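Flonulstead merger office opens its case files to small firms

Good news for anyone who has ever tried to work out why one merger sails through and another gets stuck for months. The competition office in Flonulstead has put 864 of its past decisions online, free to read and searchable by industry, market share and outcome. The service is called Nulska, and it went live in December.

Until now, most of these papers sat in a reading room in Stultmont that closed at 3 p.m. Lawyers at big firms had their own copies. A family company thinking about buying a rival across town did not. 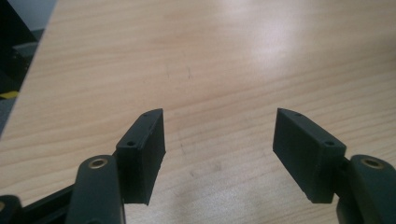
The search page is a pleasure to use! Type in "bakery supply" or "freight" and you get the decision, the market definition the office settled on, and any conditions it set. Of the full set, 64 cases were cleared with conditions, and those are the ones worth a long evening of reading – the reasoning on divestitures is much richer than the short press notices ever let on.

There is also a plain-language summary for each case that went to a second-stage review. Only 34 of those are up so far, with more promised by spring.
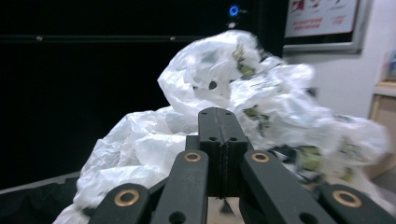 What comes next

The office wants comments on its draft filing form for small deals, which has been cut to 7 pages. Yip, the regional business network, is collecting replies from its members and will send them in as one package. Comments close at the end of February, at 5 p.m.

Dawn raid records and cartel decisions are not part of Nulska yet. The office says it is still working through the confidential passages – here's hoping those follow soon.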